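We use cookies to keep this site working and to remember your settings. Accept all | Manage

Coresura Hand Kit

The Coresura Hand Kit is a pair of hand-held grippers sold by Coresura, a tooling firm based in Zultville, for recording manual tasks later used in robot training. It was released in September as a replacement for the single-hand Tillman set. The operator holds one gripper in each hand and works at an ordinary table. Soft goods, such as cloth and socks, are a common choice of first task.

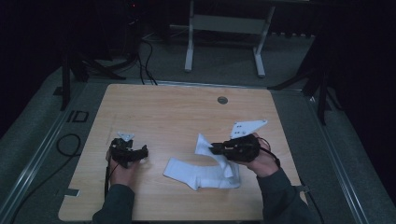
Can the kit be rented?
Coresura rents it for a minimum of 45 days, with shipping paid by the customer.

Design

Each gripper closes two opposed fingers through a linkage of black arms. The fingers meet flat along their length — a layout suited to pinching a single layer of fabric. Threads can lodge in the seam between them, and the manual calls for cleaning after every 90 minutes of use.
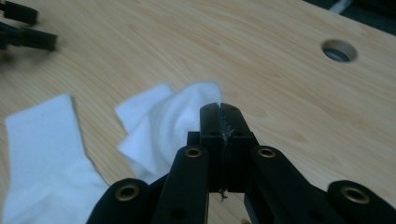 Service and support

The standard contract covers three years. Fingers are treated as wear parts and are priced separately. Coresura rates the linkage for some 2000 hours before the pivots need replacement, a figure that has not been independently tested. Repairs are handled at the Mastbridge depot, which also checks alignment on returned rental units. Grippers are serviced as a pair — a single unit sent alone is held until its partner arrives.

Related articles
Tillman set
Mastbridge depot
Parallel-jaw gripper
Handling of soft goods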